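Kurnwood Building Users' Meeting
Minutes, October

Held in the front office, Kurnwood. Start 4:00 p.m.

Present: users of Units 1 to 4, the bindery, the front office, and the landlord's agent (Vuvavmont). The picture framers sent apologies and a written note, which was read under item 5.

Chair: front office. Minutes: Unit 2.

1. Minutes of the last meeting

Accepted with one correction. Under "Loading door," the minutes said the bindery had agreed to pay for the new padlock. The bindery had agreed to buy it and be paid back. The agent has the receipt and will credit it on the next rent statement.

2. Matters arising

Loading door. The padlock is in use. The spare key is in the front office key box on the hook marked L. Unit 1 asked for a key of its own. Agreed, at Unit 1's expense.

Sink in the back hall. The drip has been repaired. The cold tap is now stiff and the bindery has trouble turning it. The agent will ask the plumber to look at it on the next visit. A special call-out was not wanted.

Parking. No change. The space nearest the dumpster must stay clear on collection mornings. The collection company left a second note on a windshield in September. The owner of the car has been spoken to.

Mail. Packages for Unit 3 are still being left in the hall outside Unit 2. Unit 3 has changed the address it gives to suppliers and thinks the older orders will work through by the end of the month.

3. Ceiling and lighting in Unit 4

This item took most of the meeting.

Unit 4 is the shared workroom, and all users pay toward its upkeep. It was raised last time that the lighting is uneven and that some users find it too harsh at one end of the room and too dim at the other. The agent was asked to bring a proposal. Users had also been asked to look at the ceiling when working in the room and report anything that seemed wrong.

Reports received:

Unit 1 said the light over the long bench is good for close work and should be left alone. The trouble is on the side by the storage shelves, where labels are hard to read after dark.

Unit 2 said that one fixture hums. The hum is there when the lights are first switched on in the morning and is less noticeable later. Unit 2 was not sure which fixture it is.

The bindery said it does its color matching at the window for this reason and would like to be able to do it at a table. The bindery would prefer tubes closer to daylight, at least on one row.

Unit 3 had no complaint about brightness but objected to glare off the ceiling. The white metal throws a good deal of light back down. Unit 3 asked whether it could be painted a flatter white.
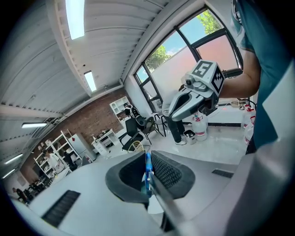

Unit 4: ceiling panels and fluorescent lights.

The agent said the ceiling is corrugated metal and that painting it would mean cleaning down every rib first. The room would have to be cleared, or everything in it covered. Vuvavmont would not pay for painting on grounds of glare alone. If the users wished to pay for it themselves, the agent would not object, but the paint would have to be a type approved for metal and the color would have to stay white.

Unit 1 was against painting. The ceiling is in fair condition and paint that later flakes onto the benches would be worse than the glare. The bindery agreed with Unit 1. Unit 3 said it would accept diffusers as a substitute if these could be had for the present fixtures.

The agent then went through the two quotes.

Quote A, from Wallarden, is for new tubes throughout, cleaning of the fixtures, and replacement of any parts found to be humming. The price is $1,424 including labor. Diffusers are not part of this price and would be quoted separately once the fixtures had been opened and measured.

Quote B, also from Wallarden, is for taking out the fluorescent fixtures and putting LED panels in the same positions. The price is $2,000 including labor and disposal of the old fixtures. Diffusers are built into the panels. The color of the light can be chosen when ordering but cannot be changed afterward.

Unit 2 asked why there were not quotes from two different firms. The agent had asked Matić as well, and Matić had replied that it could not look at the job before the new year. Unit 2 wanted it noted that the users should have been told this before the meeting. Noted.

The front office asked about running costs. The agent did not have figures for Unit 4 alone, as the workroom is on the same meter as the hall and the loading area. The front office thought the LED panels would use less power but did not want to vote on a guess. The agent will ask Wallarden for the rated power of both the present fixtures and the proposed panels.

Unit 3 asked whether the new panels would be fixed to the ribs or set in. The agent understood that they would go in the existing openings with a trim piece to cover any gap. Unit 1 said a gap should be sealed properly and not simply covered, as dust comes down whenever anyone works on the roof. The agent will put the question to Wallarden in writing.

There was a discussion of whether the shelf side of the room would still be dim if the new panels went in the old positions. Unit 1 suggested an additional light over the shelves. The bindery suggested moving the shelves, as this would cost nothing. The front office pointed out that the shelves were put there so that the fire door would be kept clear, and the only other free wall has the outlets on it. Unit 2 offered to bring a clamp lamp and try it on the shelf upright for a few weeks. Agreed. The cord must run along the wall and not across the floor.

On the color of the light, the bindery wants the coolest available. Unit 1 finds cool light tiring. A middle grade was suggested and nobody objected strongly. To be settled when Wallarden can supply a sample panel.

Decision: Quote B is preferred, subject to satisfactory answers on power, sealing, and sample color. Units 1, 2 and 3 and the bindery in favor. The front office abstained until the power figures are seen. The agent will not place the order before the next meeting. Painting of the ceiling will not be pursued.

Vuvavmont will pay half. The other half will be shared among the users in the same proportions as the electricity. Unit 3 asked if its share could be spread over 4 months. The agent agreed and offered the same to everyone.

4. Cleaning of the workroom

The bench tops are being left clear and the sink end is much improved. The floor is swept but not under the benches. Unit 1 had found offcuts, string and a pair of scissors there when looking for a dropped screw. The scissors are in the front office.

The rota on the inside of the door has run out. Unit 2 will print a new one through to the end of January. The bindery asked to be moved off the first week of December, its busiest time, and Unit 3 will exchange with it.

High dusting was discussed with the lighting in mind. The tops of the light fixtures and the seams between the ceiling panels have not been dusted this year. It was felt there was no point in doing this before the electricians have been in. The agent will ask for it to be done once they are finished. Nobody is to go up the tall ladder alone in the meantime.

The broom needs replacing. The front office will buy one, and a dustpan with a longer handle if the store has it.

5. Storage shelves

The picture framers' note was read. They would like the bottom shelf back for glass, as glass should not be stored above waist height. They had the use of it until the summer, when it was taken over by paper stock belonging to the bindery.

The bindery had not known the shelf was spoken for. It will move the paper to the second shelf by the end of the month, provided the boxes marked "Misc." are taken away. No one present recognized the boxes. They will be opened by the front office, and anything not claimed within 7 days of a notice going up will be thrown out.

Unit 3 asked that all shelves be labeled with the name of the unit and not with initials. Agreed. Labels should be in large print until the lighting is sorted out.

6. Heating

The heating in the hall comes on at 7 a.m. Unit 1 starts earlier than this and asked for it to be brought forward. The front office, which pays the largest share, was not in favor. It was left as it is. Unit 1 may use its own heater inside Unit 1 but not in the hall or the workroom.

Unit 2 mentioned that the workroom is slow to warm up and wondered about insulation above the metal panels. The agent did not know what is up there. Wallarden will have the fixtures out in any case and could be asked to take a look while the openings are uncovered. The agent will add this to the letter.

7. Any other business

The bindery has a guillotine table to dispose of. Anyone wanting it should speak to the bindery before the middle of next month. It is heavy and will need to be taken out by the loading door.

Unit 3 asked that the radio in the workroom be turned off by the last person out. It was on all night twice in September.

The front office reminded users that visitors must sign the book in the hall. The pen has been tied on.

Actions

Agent: write to Wallarden about power, sealing, sample panel, and space above the ceiling. Ask the plumber about the cold tap. Credit the padlock.

Unit 1: collect and pay for loading door key.

Unit 2: print the new rota. Bring the clamp lamp.

Bindery: move paper stock to the second shelf.

Front office: buy broom and dustpan. Open the unclaimed boxes and put up the notice.

All users: label shelves.

Next meeting: November, same time, in the front office. The agent will send round Wallarden's answers beforehand.

The meeting closed at 5:40 p.m.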